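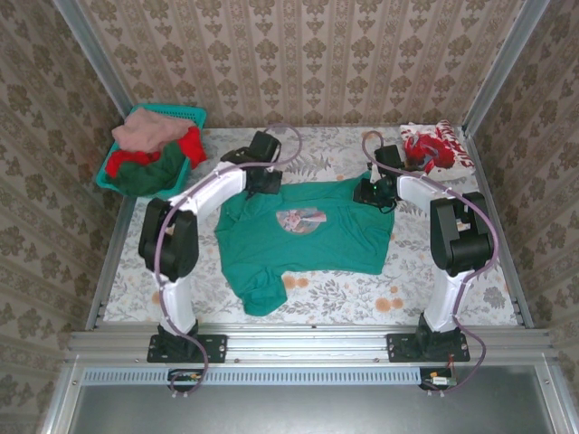

Laundry post, again, sorry. I've been trying to get the folding under control before we leave for Dronbridge and there is so much of it. T-shirts are the worst. The teal-green one with the round print on the chest is a good example, neckline nice and flat at the back and the whole bottom half bunched up toward the front like it has somewhere to be. You have to get that part smooth first. Hem, then sleeves, then fold. If you fold over the bunch you get a lump and the lump stays forever. The turquoise basket in the back corner still had plenty in it too, dark green thing, something red poking out, pinkish cloth on top.

Anyway. The cloth. A few of you asked what I fold on now so quick answer: a floral one, goes over the whole table. I bought it in June from the Rutkowska shop, last one on the shelf, and carried it home under my arm in the rain. Didn't iron it. Never ironed it.
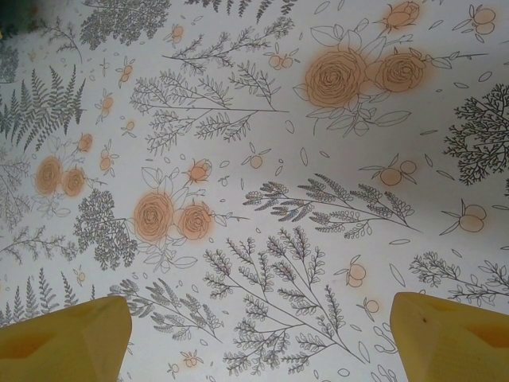
Roses and ferns, gray lines with a bit of peach.

I was going to get the Drollov one in plain gray, which was cheaper by 15 dollars, but plain gray shows every bit of lint. And I do like looking at somthing while I fold. Folding is boring! I get through 10 shirts and then my brain leaves.

Waldemar Piątek (comment on the last post, hi) wanted to know if a busy pattern makes it harder to line things up. Fair question. Bit of both I think.
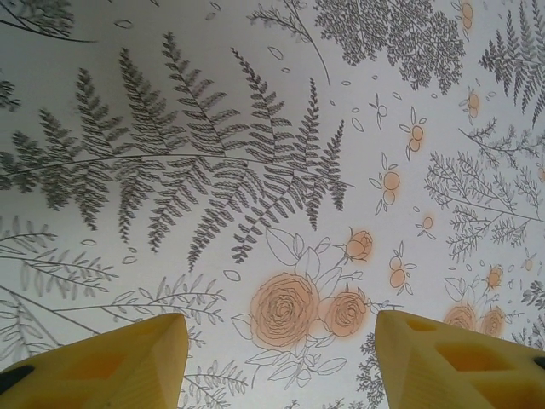 My trick for lining up is picking a spot and sticking with it. Stripes would be easier, obviously, a stripe is a ruler. With a print like this I go by the big stuff. The large fern is good for it, it has one long thin stem running through it with all the fronds coming off, so I lay the side of the shirt along the stem and go from there. The stem curves. So do my shirts, a little. Fine for a drawer, wouldn't pass in a store.

Second thing, long way first. I fold the shirt into a long strip, both sides in, and then bring the ends together. Piltero (the folding board people) tell you to do it in a diffrent order and I tried that for a whole basket and hated it.
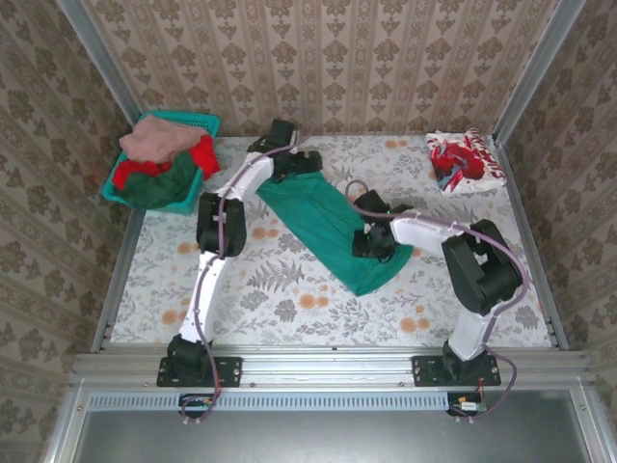 Then thirds, then stand it up in the drawer. If it falls over, too loose, do it again. Or don't, and wedge it between two fat ones.

Still to do: towels, all the socks, that bag of stuff from the car. Also the fitted sheet, which I will be rolling into a ball and putting at the back of the closet same as always. Drollov has a video about fitted sheets if you want to do it properly, I got halfway.

Ok bus in 15 minutes and I haven't packed. More when I'm back, probably towels.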